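Curnley Otter Holt

The Curnley Otter Holt is an artificial den for wild otters on the north bank of the River Curnley, a short distance upstream of the town weir. It is the oldest of four such dens on the river and the only one known to have been used regularly by otters, which have otherwise shown a strong preference for a collapsed drainpipe behind the bus depot.

Background

Otters disappeared from the Curnley during the years when the tannery and the dye works both emptied into it. The last local record before the decline is of an animal seen on the weir by a man who reported it to the newspaper as a beaver. The newspaper printed a correction, then a correction of the correction, and the matter was dropped.

Water quality improved after the works closed, and droppings were found under the road bridge some years later. The Ondine Trust, a small river charity, took this as a sign that otters were passing through and might stay if offered somewhere to sleep. The riverbank trees that would normally have provided root cavities had been removed in a flood-control scheme, along with most of the bank.

Construction

The holt consists of two chambers joined by a short passage, with one entrance at the waterline and a second higher up for use in floods. The walls are of stacked logs covered with brush, soil, and turf. The original plan called for a single entrance, but the site flooded on the second day of digging and the plan was revised.

Materials cost $1269, of which $420 went on the logs. A further $583 had been set aside for a sign asking the public to keep away. The sign was put up before the holt was finished and drew a steady crowd. It was taken down the following October and has been kept in the trust's shed ever since. 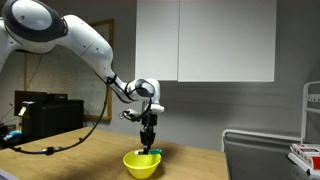

Use by otters

The first occupant was a mink, which stayed through the winter. It was followed by rabbits in the upper passage and, for one spring, a pair of ducks. Otter droppings appeared on the log above the lower entrance in the third year, and a female with two cubs was watched leaving the holt at dusk the summer after that.

The female became known locally as Kong, a name chosen by schoolchildren before anyone knew her sex. She was identified by a notch in her left ear and by her habit of eating eels on the slipway of the rowing club, whose members were asked to step around the remains. Kong used the holt for several seasons. The cubs dispersed downstream, and one is thought to be the animal later recorded in the garden pond of the Plevex Hotel, an establishment that had until then advertised its ornamental carp.

The hotel has since fenced the pond. The menu still describes the terrace as having views of the fish.

Monitoring

The holt is checked from the opposite bank, and droppings on the marking log are noted once a month. Visitors are asked to remain on the towpath, which passes 800 yards from the site at its nearest point on the north side. Dogs are the most common cause of disturbance, followed by people looking for dogs.

Local bylaws prohibit approaching the den while cubs are present. The bylaws do not say how a member of the public is to find out whether cubs are present without approaching the den, and the wording has been under review for longer than most otters live.

Other holts

Three further holts were built downstream to the same design. One was washed away, and one lies under a stretch of bank now occupied by a parking lot. The third is intact and is visited by water voles. The drainpipe behind the bus depot, which cost nothing, was given protected status by the town after a second female raised cubs in it. Buses reversing out of the depot are now required to do so slowly.

See also

River Curnley
Curnley Weir
Ondine Trust
Drainpipes, protected

This page was last edited on 4/28/24.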